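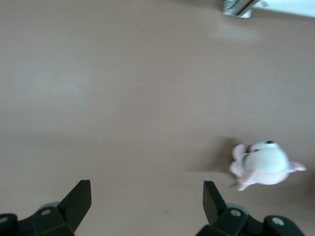

Chapter 10
Handling Work After Automation

10.1 Introduction

When a gripper takes over a handling task, the task seldom disappears from the payroll. It is divided. The repetitive part goes to the machine, and what is left — setting up, clearing faults, judging doubtful items — is given to people whose job titles may not change for years. This chapter deals with that division and its effects on skill, pace and pay.

The main case is the returns hall at Besolbridge, where Ferreira sorts soft toys and other small goods sent back by shops. Before the change, 130 people worked there over 2 shifts. Each sorter picked up an item, checked it for damage and placed it in a bin. Soft goods were the last to be automated. A plush toy has no fixed shape, may lie on its side or its back, and gives way when the fingers close on it. A grip that holds a carton firmly may miss a toy or take hold of it by one limb.

Raghavendra Lobo, shift manager during the change, kept a log of every stoppage in which a person had to step in. By the end of November it held 641 entries. Section 10.3 sorts these by cause and by the time needed to restart. Few called for mechanical repair. Most called for a decision, and the sorters who made them were still graded and paid as manual handlers.

Ratree Ongart, a sorter who later trained cell attendants, describes the new work as quieter but harder to leave. Under the old system a worker could pause without affecting anyone else. An attendant covering several cells could not, and breaks had to be arranged in advance.

10.2 Terms used in this chapter

Attendant: a worker responsible for one or more automatic cells during a shift.

Intervention: any act by an attendant that is needed before a cell can continue.

Residual task: work left to people after the main task has been automated.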